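Trash Day in Jutudville: A Visit to the Predum Open House

By Linnea Magnusson
12/19/20

I have been throwing things away without instruction for most of my life, so I did not go to the Predum open house in Jutudville expecting to learn much. Predum studies household chores and sells its findings to the companies that make housewares. This year's theme was "The Last Job of the Day," which meant trash. Bins, bags, cartons, peelings, and what people do with them at the end of an evening when they would sooner be in bed.

The invitation came in October and promised seven stations and a light lunch. I counted the stations, because I count what I am promised, and there were seven if you include the coat rack. The lunch was a roll.

You come in through a side door off the parking lot and are given a sticker and a map. The map was printed in green on green. Kieran Dunmore, our guide, told us the building had been put up in 1990 as a carpet showroom, and it still has that feel, with long low rooms and too many doors. He walked quickly and said "frictionless" a lot.

The first room was about bags. Someone had hung up a row of them with weights inside to show where they tear. They tear at the handles. I could have told them that, and so could anybody who has carried one down a flight of stairs. A chart on the wall said the best time to tie a bag is when it is three quarters full. I asked who ties a bag at three quarters full. Kieran said that was exactly the sort of behavior they hoped to encourage, and we moved on.

The peelings room I will pass over, except to say that the window should have been open.

The carton room was better, or at least it had a question in it. The question is where a small empty carton should go and how much trouble a person will take over it. Predum's claim is that most people will drop it in whatever has its lid open. Give them a lid they have to lift by hand and they leave the carton on the counter. Give them a pedal and they use it, so long as their other foot is free and the bin stays put. They had a slogan for this, "Open Wins," on a banner over the door.

I have my doubts. In my kitchen the carton goes on the counter whatever the lid is doing, because someone in the house believes that cartons get rinsed and flattened first. An open lid doesn't settle an argument like that. And the bin they were using was a little cream pedal can, set up on a table and held down with strips of tape around the base. A pedal can on a table is a jar with a lid. You can't step on it. If your whole point is that the pedal saves the day, I would like to see it down on the floor, with somebody's shoe on it and a dog in the way.

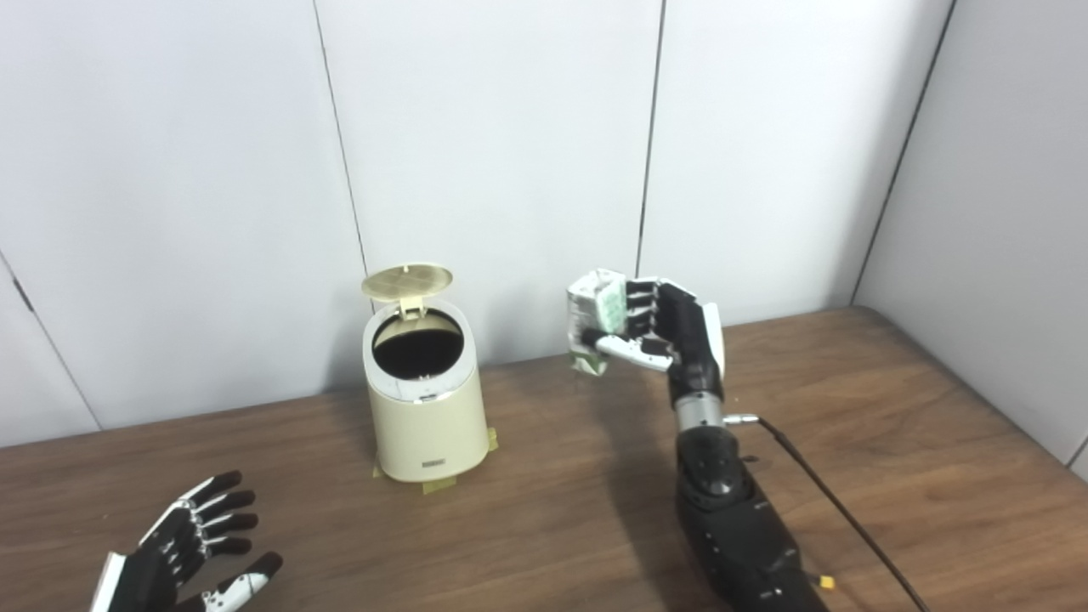 Wayne Bunting thought I was being unfair. The height was beside the point, he told me over the rolls, and what mattered was the size of the opening, because most of the mess under a kitchen bin comes from people aiming at a hole too small for the thing in their hand. He had a round can at home and milk cartons had beaten it every time. I said you could fold a milk carton. He said you could, and did I? I let that one go by.

He had a point about round cans, though. They look neat in a corner and they waste the corner. A square carton in a round bin leaves gaps all the way up, and then one awkward box lies across the top and the lid sits on it instead of shutting. Predum had nothing to say about this. When I brought it up, Kieran wrote it down on the back of a map, which may or may not be where Predum keeps its research.

After the carton room we were shown two rooms about smell. One was closed. The other had a talk by Jaruwan Rattanakul, and hers was the part of the day I would go back for. She spoke plainly and used no slides. Her advice was to wash the inner bucket, dry it completely before the new bag goes in, and stop buying scented bags, which only give you two smells. She had kept a bin diary for 23 weeks and was frank that the lid made less difference than how often the thing was emptied. I noticed Kieran studying the floor during that bit, what with the banner.

Last came the shop. I suppose it was always going to. There was a shelf of cans from Jalska and another from Yeoman, with a leaflet explaining that both had "engaged with the findings." I worked the pedals on all of them. The Jalska lids came down slowly and the Yeoman ones came down on time. The prices were on the underside, so you had to pick the can up to learn you didn't want it.

Would I recommend the visit? If you live in Jutudville and have a free morning, the talk is worth the walk across the lot. For anyone driving in, I'd say wait and see whether they print it. The big idea, that an open lid gets used, seems to me true and not very large. It leaves out the rinsing and the flattening and the matter of whose turn it is to take the bag down, and in my house that is where the trouble starts.

I did wash the bucket when I got home. It needed it.

Comments

Bronwyn Hinds
We went in the afternoon and got no rolls at all. Agree about the talk. I'd have liked a good deal more of her and a good deal less of the bags.

stairs_and_bags
Three quarters full is right if you have a bad back. Some of us do tie them then.

Wayne Bunting
For the record I said cereal boxes as well as milk cartons. Still say it's the opening.

Linnea Magnusson
Cereal boxes fold too, Wayne.

M.
Does anyone know if the closed room is opening again? The map had it down as the main attraction, as far as I could read it.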